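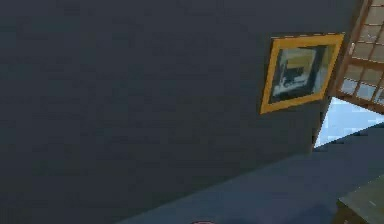

*A gold-yellow frame on a gray wall.*

The new story is finished, you guys! It's a love story between two night-shift bakers, it came in at 174 pages, and I've been grinning at my laptop since lunch. I started it in January as a quick little thing for the Prerkine reading circle, and then the two of them just wouldn't stop talking to each other.

Most of it takes place in Wornis, my made-up ferry town, over one long weekend when the last boat gets canceled. I love a stranded-overnight plot. I've read 59 of them (yes, I keep a list) and I still get butterflies when somebody says "well, you could stay here." 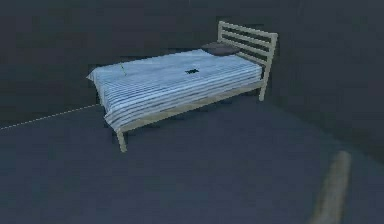 *Single bed with a slatted headboard.*

The kiss doesn't happen until chapter nine. I tried it in chapter four and it was fun, but all the air went out of the breakfast scene afterward, and that breakfast is my favorite thing I've ever written! So they wait. They burn some toast. One of them borrows a sweater and forgets to give it back, and he's still wearing it on the last page. 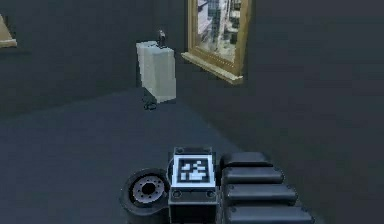 *Render: Birau*

I also want to say how great the comments on my last story were. There are 79 of them now, and I've read every one at least twice. A few of you asked for more of the older couple who run the Jin, the bar by the dock, and they've got a whole chapter to themselves this time, with dancing.

Part one goes up tomorrow around 8 p.m., once I fix a scene where the same man takes off his boots twice. Tell me who you're rooting for!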